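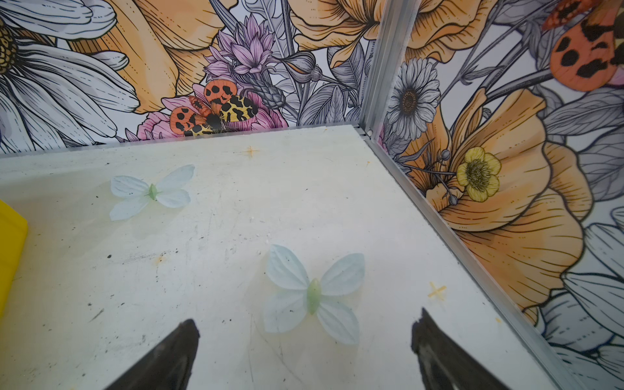
Ticket: Blackjack side bet not settled after reconnect
Product: Drilia table client, Goneck casino lobby
Priority: 2
Status: Resolved

Reported issue
Player loses connection after the deal and rejoins the same hand. The main bet pays correctly. The side bet shows as "pending" and the stake stays locked in the balance. Seen on desktop and mobile, February build only.

Checks
Cleared the client cache and rejoined. No change.
Compared the hand history with the wallet log. The hand closed at 16:80 in units (stake 16, return 80), but the side bet line was missing from the wallet log.
Repeated on the Tornthorpe test server with a forced disconnect. Same result.
Repeated without a disconnect. Side bet settled normally.

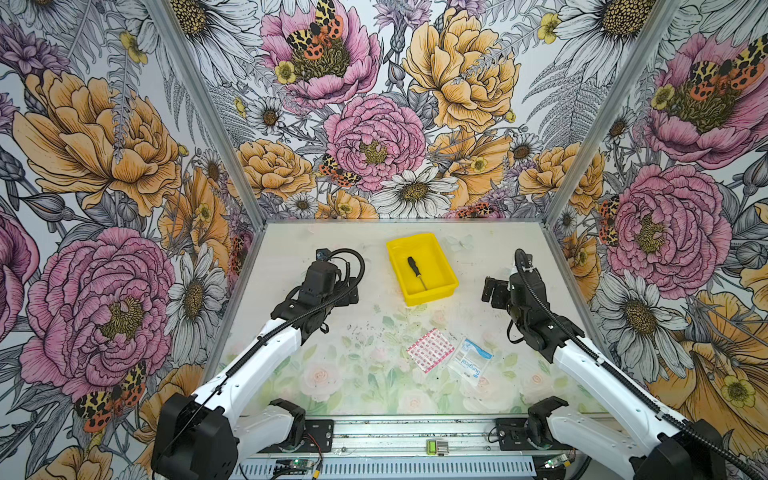
Two arms, yellow tray between them.

Cause
On reconnect the client requests a new session token. The settlement service still holds the side bet under the old token and drops the result when the two do not match. The main bet is keyed to the hand number, so it is not affected.
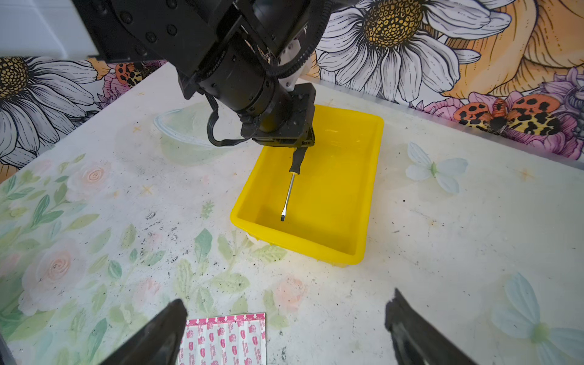 Fix
Side bets are now keyed to the hand number as well. Patch applied to Tornthorpe first, then to the live Oprea tables. A script released 165 locked stakes and posted any winnings owed -- players do not need to take action.

Follow-up
Roulette and baccarat use a different settlement path and did not show the fault. Reopen this ticket if a side bet stays pending after the hand has closed.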